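**Ticket:** left gripper drops round things, controller blames camera
**Opened:** September 2023
**Status:** open, sulking
**Setup:** Wasura two-finger gripper on the left arm, Noguchi soft gripper on the right, Farkden controller, head camera, Clotmont bench

**Original report**

We're comparing the two grippers on the same set of tabletop objects: bottles, small jars, tubes, flat sheets. Same arm model on both sides, same firmware, same controller. The Noguchi picks up almost everything at an unhurried pace. The Wasura picks up boxes beautifully and treats anything round as a personal insult. It closes, reports a good grip, lifts, and leaves the object on the table. The controller then logs `GRASP_OK`, followed by `TARGET LOST (CAMERA)`.

I don't think the camera lost anything. The target was right where we left it.

**Tried so far**

- Rebooted the controller. Felt productive, changed nothing.
- Swapped the grippers left to right. The fault moved with the Wasura, so the arm is off the hook.
- Swapped the finger pads for the ribbed set. Drops on the small jar went from 23 in the session to 5. Bottles no better.
- Lowered closing speed to setting 2. Grip got gentler and the drops got quieter.
- Raised the force limit to setting 3. It now launches the jar sideways, and the jar has to be fetched.

**Reply from Farkden support**

Asked whether the gripper was plugged in. It is. Asked for logs. Sent logs. Asked whether the logs were from the correct controller. We own one controller.

Second reply was better. `GRASP_OK` only means the fingers stopped moving before they were fully closed. It doesn't check that anything is still there after the lift. There's a setting for that, `verify_after_lift`, and it ships turned off. I have turned it on. We now get `GRASP_FAILED` at the correct moment, so the logs have at least stopped lying to me.

**Lighting**

The camera isn't completely innocent. With one light source off to the side, the depth estimate on the white board wanders by nearly a finger's width, and the planner sometimes aims for the shadow of an object instead of the object. Both grippers suffer from this. The Noguchi is wide and squishy enough to get away with it, and the Wasura isn't. I've asked for a second lamp and been told to write up why.

To have something to compare against, we ran the reach by hand over the same kind of clutter, seen from the head camera position. The side light throws the hand's shadow onto the board and the bottle's onto the tabletop just beside it.
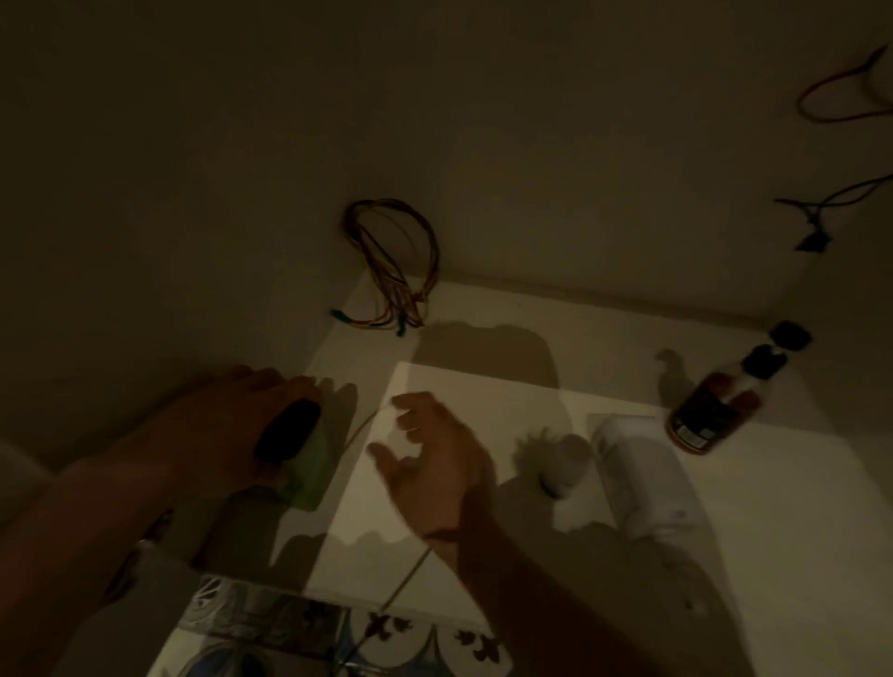 Does the ribbed pad set need a new calibration after it goes on the Wasura?

Run the full open-close calibration every time you change pads. The ribbed set is thicker, and with the old zero the controller thinks the fingers have stopped on an object when they have only met each other.

**Next**

- Recalibrate with ribbed pads on, `verify_after_lift` on, force back to the default.
- Repeat the bottle run with both grippers under even light, if the lamp request survives.
- Ask Wasura whether the curved fingertips in their catalog can be bought yet. The page has said "coming in October" since before we bought the gripper, without naming a year.

Leaving this open until the bottle run is finished.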